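Chapter 7
Perception You Cannot Trust

Most textbooks on manipulation software start with a diagram. Camera on the left, detector next, then a pose estimate, a planner, a controller, and an arrow going out to the arm. The diagram is tidy, and I have never seen a working system that stayed that way for long. By the time the code ships, the controller has its own private opinion of where things are, and the planner is full of special cases that someone added at two in the morning.

We will use one small tabletop job through the whole chapter. There is a teaspoon with a pink handle, some glassware, and an arm with two black fingers. The glass makes it hard. A detector trained on mugs and boxes may report a clear rim as table, or as nothing.
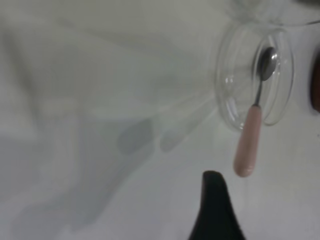 Ask what the planner gets in a case like that. It gets a list of objects and a confidence score for each. The score is a number between zero and one, and students tend to read it as a probability. It rarely deserves that. In the Moodley logs used in the exercises, 3,042 grasp attempts were recorded, and the scores on failed grasps look a lot like the scores on good ones. Before you set a threshold, plot both.

A second camera is the usual cure. It helps, up to a point. The fixed view gives the layout of the table, the wrist view gives detail near the fingers, and the two disagree whenever the calibration has drifted. Section 7.3 covers how to measure that drift. It does not promise to remove it.

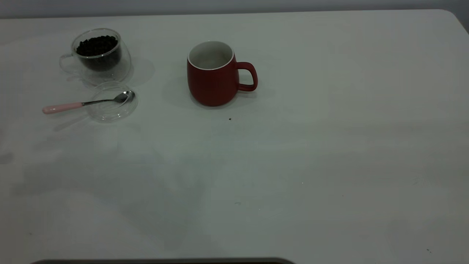 Figure 7.2. Fixed view of the workspace. The spoon lies across a clear lid, with a glass cup of coffee beans behind it and a red mug near the center.

Vendors like to say that learned policies make all of this bookkeeping obsolete. The Trosent demo is often brought up. I have read the release notes, and 47 of the listed fixes concern objects that are shiny or see-through. A policy that maps pixels straight to motion still has to cope with glare. It just gives you fewer places to look when it doesn't.

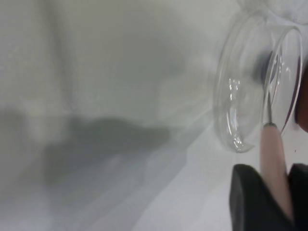

Kristine Pascual, reading a draft of this chapter, objected that I was being unfair: a hand-built pipeline fails on glass too, she wrote, and at least the learned one can be retrained overnight. I accept the first half. As for the second, retrained on what, and checked by whom? Section 7.1 starts with the checking, using a held-out set of 14 table layouts and a short script that replays each one through the detector.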